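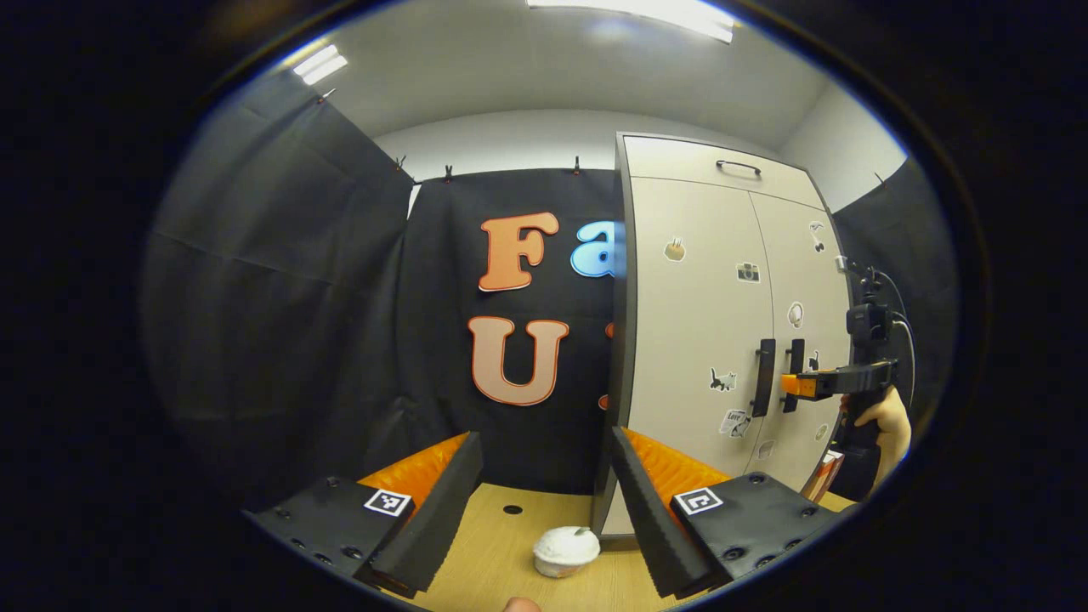
Le club Skedier a choisi cette année l'épreuve « cuisine » de la coupe Emholm, celle que les équipes raisonnables évitent. Le règlement tient en 14 pages, dont une entière consacrée à la définition du mot « ranger ». Nous l'avons lue à voix haute, puis nous avons voté pour passer à la pratique. Cela consiste à prendre une pince en main, à faire le geste proprement et à recommencer jusqu'à ce que quelqu'un demande l'heure. Le petit pot blanc avec sa cuillère plantée dedans, posé sur la table devant le meuble, appartient à la catégorie des objets « simples » de notre liste. La catégorie est à revoir. Un manche de cuillère aussi fin, entre deux coussinets de mousse, exige une délicatesse que les membres du club réservaient jusqu'ici aux dernières parts de pizza.

Galerie de l'atelier, mise à jour du 7 mars 2026
Club Skedier, école Droltness, section robotique

Le coin cuisine
Rideaux noirs à gauche et à droite, panneau noir au fond, des pinces pour tenir le tissu : la décoration a été confiée à la section robotique et cela se voit. Les grandes lettres découpées, orange et bleu clair, apportent la gaieté réglementaire.

Le meuble
Deux portes hautes, un compartiment au-dessus, trois poignées noires. Celle du haut est courbe, les deux autres sont droites et si proches l'une de l'autre qu'on attrape volontiers la voisine. Le chat noir collé sur la porte de gauche sert de point de repère dans nos conversations (« un peu à droite du chat » est devenu une unité de mesure).

Les pinces
Mousse noire à l'intérieur, coussin orange à l'extérieur, un marqueur carré noir et blanc à la base de chaque doigt. Merci de ne pas poser le pouce sur les marqueurs. Merci aussi de ne plus écrire sur le tableau « merci de ne pas poser le pouce sur les marqueurs » : la place manque pour le planning.

Comment se passe une séance

On travaille par équipes de 4. Une personne manipule, une deuxième remet les objets en place, la troisième note les essais, la dernière donne des conseils. Ce dernier poste est de loin le plus demandé et nous avons dû instaurer une rotation.

Chaque essai commence mains écartées et finit mains écartées. Un essai interrompu pour se gratter le nez est un essai raté. Un essai pendant lequel on a ri reste valable tant que la pince n'a pas tremblé ; la jurisprudence du club est assez fournie sur ce point.

Nous avons 127 essais conservés depuis la rentrée. Le nombre d'essais jetés figure dans un autre fichier, dont le nom commence par « ne_pas_ouvrir ». Les plus beaux ratages concernent la porte de droite, qu'un geste trop généreux transforme en éventail.

Ce qui marche, ce qui marche moins

Saisir un pot : oui. Le reposer debout : souvent. Ouvrir le compartiment du haut en gardant le poignet dans une position décrite par la médecine : on y travaille. Le bras automatique du club, de son côté, reproduit fidèlement nos gestes, y compris la petite hésitation au moment de lâcher. Il l'a apprise de nous et nous n'avons pas le cœur de lui en vouloir.

Nous avons essayé de ralentir tous les mouvements, sur le conseil de l'équipe de la salle Gilani, nos voisins et futurs adversaires. Les gestes sont devenus très élégants et le temps imparti expirait à mi-chemin du meuble. Le conseil était peut-être moins désintéressé qu'il n'en avait l'air.

La suite

La coupe Emholm a lieu en juin. Il nous reste 3 tâches à préparer : les couverts, les portes et une « tâche surprise » dont le règlement précise qu'elle n'est pas communiquée à l'avance, avant de lui consacrer deux paragraphes. Nous nous entraînons donc à être surpris.

Les membres qui souhaitent figurer dans la galerie, ou ne plus y figurer, s'adressent au bureau du club. Les demandes de retouche ne sont pas traitées. Pour venir manipuler, il suffit de s'inscrire sur la feuille à l'entrée de l'atelier, au stylo, lisiblement, et de retirer ses bagues avant de toucher aux pinces.

Retour aux galeries du club | Règlement de l'atelier | Nous écrire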